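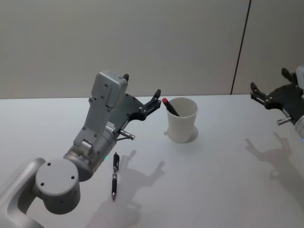

Section 6. Setting Up and Maintaining the Writing Station

6.1 Purpose
A writing station is a table surface kept ready for signing, marking and short handwritten notes. It is to hold only the writing instruments in current use and one upright container for them. A plain paper cup on a white table is sufficient for this purpose, provided that it stands upright and that a pen placed in it, such as one with a red cap, can be seen and reached above the rim. A pen left lying on the tabletop is considered out of place and is to be returned to the cup under 6.4. The instructions in this section apply to all writing stations in the Lorkon building, including those in the Clarnine reading room.

6.2 Before You Begin
Obtain the following from the supply cabinet:
One white paper cup, unused, without a lid
Pens, as issued for the station
One soft dry cloth
One sheet of scrap paper

Note: Cups that have held a beverage may not be used as pen holders, even after rinsing.

6.3 Setting Up the Station
1. Clear the writing area of papers and personal articles. Articles left by a visitor are to be handed to the front desk.
2. Wipe the table with the dry cloth, working from the back edge toward the front. If marks remain, refer to 6.6.
3. Inspect the cup. Discard it if the rim is bent or the base is uneven.
4. Stand the cup on the table, open end up, at least 6 inches from the nearest edge. Press lightly on the rim. The cup should not rock.
5. Test each pen on the scrap paper. Draw one line and sign once. Set aside any pen that skips or leaves a blot.
6. Close each pen before storing it. Capped pens must have the cap pushed on fully. Retractable pens must have the point drawn in.
7. Place the pens in the cup one at a time. A single pen will lean against the side, and this is acceptable.
8. Release the cup and confirm that it remains standing.

Caution: A paper cup is light and narrows toward the base. Long or heavy pens may tip it over. Do not place scissors, letter openers or metal rulers in the cup.

6.4 Returning a Loose Pen
Pens are frequently set down on the table between uses. At the end of each visit, or whenever the station is unattended, proceed as follows.
1. Pick up the pen by the barrel. Keep fingers clear of the tip.
2. Check whether the tip is exposed. Fit the cap or draw in the point before going further.
3. Steady the cup with the free hand.
4. Lower the pen into the cup until it touches the bottom. Do not drop it from above the rim.
5. Look over the surface where the pen was lying. Remove any ink at once.

Note: Pens with a clip are to be stored in the cup with the clip end up. If the clip catches on the rim, turn the pen until it hangs free.

6.5 Number and Type of Pens
Each station is issued 2 pens. Additional pens may be requested from Gülizar Aydoğan in Supplies, using Form 134. Pencils and permanent markers are not issued to writing stations. A marker found at a station should be removed, as its ink cannot be reliably cleaned from a white surface.

Pen colors are assigned by the department head. Where a red pen is issued, it is reserved for corrections and may not be used for signatures.

6.6 Removing Ink from the Tabletop
1. Blot fresh ink with a folded paper towel. Do not rub.
2. Dampen a clean cloth with water and a small amount of mild dish soap.
3. Wipe from the outside of the mark toward its center.
4. Dry the area completely before placing paper on it.

If the mark remains, repeat steps 2 through 4 once. Report any mark still present to Alina Pop in Building Services.

Caution: Do not use scouring powder or abrasive pads. They dull the surface, and later stains will be more difficult to remove.

6.7 Replacing the Cup
Replace the cup every 30 days, and sooner if it is damp, crushed or marked on the outside. Remove the pens and test them again as described in 6.3, step 5. Place the used cup in the general waste. Ink inside the cup may transfer to hands, and gloves are available in the supply cabinet.

Stations closed for the December recess are to be left with no pens on the table and no cup in place. Pens are returned to Supplies in the envelope provided, marked with the station number.

Questions regarding this section should be directed to Huiling Wei, Office Procedures.

Section revised April 20, 2018.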